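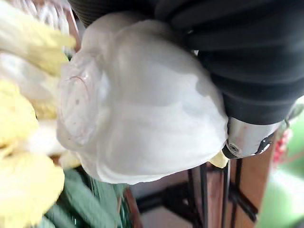

A crumpled white plastic bag, with a little yellow showing beside it.

Bags and baskets: what changes in the Giddale lounge

The ground floor lounge at Giddale has been the place to leave and pick up shared groceries and household things for a little over a year. Most of it works well. The weak spot is plastic bags. They come in with the shopping, get emptied onto the table, and then stay in the lounge long after the shopping has gone upstairs. When we cleared out the corner cupboard in April we took out 229 of them, and that was after a good many had been thrown away for holes or spills.

The new arrangement is simple. Shared items go in a basket and loose bags go in the bag box. Please read the rest if you use the lounge for drop-offs, even if you only do it now and then.

The baskets

We now have three gray plastic shopping baskets for the lounge. They are the ordinary store kind, with mesh walls and handles that come up over the top. Mishra, the grocery on the corner, sold them to us when it changed over to carts. The plastic is scratched in places but the handles are sound and all three wipe clean.

Use a basket for anything you are leaving for someone else in the building. Put the apartment number on a slip of paper and lay it on top, where it can be read without digging. If you are leaving things for anyone who wants them, write "free" on the slip instead. A basket with no slip will be treated as free at the end of the day.

Heavy items go on the bottom. Several people have asked whether the baskets will hold canned goods, and they will, but a basket filled to the top with cans is hard on the handles and harder on the person lifting it. Half full is plenty. For a big delivery, use two baskets or bring your own cart.

Small things are a problem in mesh. Loose screws, buttons, seed packets, spice jars without lids and the like should go in a closed bag or a tub first, then in the basket. The same is true of anything that could leak. Dish soap has gone over twice this year.

The baskets are for use inside the building only. They do not go to the laundry room at Ircombe or out to anyone's car for the weekend. One was missing for most of last month and came back with potting soil in it. If you borrow one to carry things to your apartment, empty it at your door and bring it back down on the same trip if you can.

The table

The round table with the white marble-effect top is the drop-off spot. Baskets may stand on the table while you are packing or unpacking. When you are done, move the basket to the floor by the wall and leave the table clear for the next person. The top is not very large, and with two full baskets on it there is no room for anyone to sort their mail.

Please wipe up after yourself. There is a cloth on a hook inside the cupboard door and a spray bottle on the shelf under it. Do not use scouring powder on the tabletop. The pale finish hides scratches at first, and then one morning the light comes in low and you can see every one.

Nothing hot goes directly on the table. Nothing frozen should be left there at all, slip or no slip. Call the person first and hand it over. 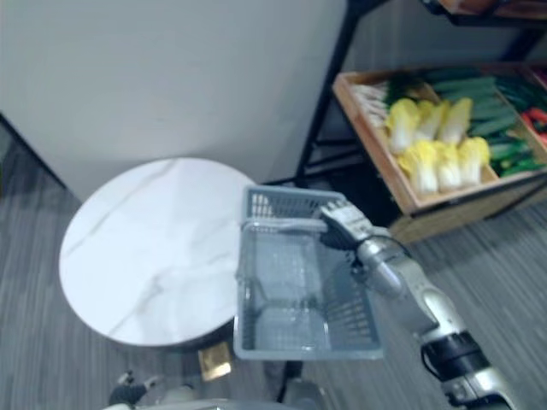

Carrying is where most of the spills happen. Take hold of the handles at the middle, lift straight up, and keep the basket level until you are clear of the table. Dragging a loaded basket over the edge has already chipped the rim in one spot. If it is too heavy to lift cleanly, take something out and make two trips.

Watch the carpet, too. Gray stripes are forgiving with dust and crumbs but not with oil or coffee. Blot a spill with paper towels and leave a note on the board saying where it is and what it was. Rubbing makes the mark bigger. The carpet was cleaned last spring and will not be done again until fall.

The bags

A plastic bag is fine for getting things to the lounge. Once the shopping is out of it, do one of the following:

Take the bag home with you.
Fold it and put it in the bag box.
If it is torn or sticky, throw it in the trash.

The bag box is the cardboard box on the lower shelf of the cupboard. Flat bags take up very little space, but a bag that has been balled up takes as much as ten folded ones, and the box was full in four days the first time we tried it. To fold a bag, lay it on the table, smooth it from the bottom toward the handles so the air goes out, then fold it in half twice. It does not have to be neat.

Check inside before you fold. We have found receipts, a house key, a library card and half an onion. The key is still unclaimed. It is on a green ring and is being held in room 1331.

Clear bags and white bags can go in together. Produce bags, the thin ones off a roll, should not go in the box. They do not hold up to a second use and they cling to everything else. Bread bags are welcome if you shake the crumbs out first.

Anyone may take bags from the box for any purpose. They do well as liners for small trash cans and for wrapping shoes in a suitcase. Take as many as you need. If you need a large number for a move, say so on the board so that others know the box will be low.

Packing fragile or soft things

Artificial flowers, scarves, paper decorations and similar items get crushed when they are put under groceries. Pack them last, on top, with a loosely filled bag around them for padding. If you have a whole set of decorations to pass along, ask for one of the lidded tubs. We have two left from the Valtix office when it closed its suite upstairs, and they are better for this than any basket.

Glass needs its own layer. Newspaper works, and so do dish towels. Write "glass" on the slip.

What we still need

More dish towels for wrapping, any color, clean. A pad of paper and a pen that stays put. A second hook for the cupboard door. If you have any of these to spare, leave them in a basket marked "lounge."

Questions about the baskets, the tubs or the unclaimed key can go to Hajnalka Katona in room 1331, or leave a note on the board. The new arrangement starts 8 Apr 2023, and anything left in the cupboard without a name before then will be moved to the free basket.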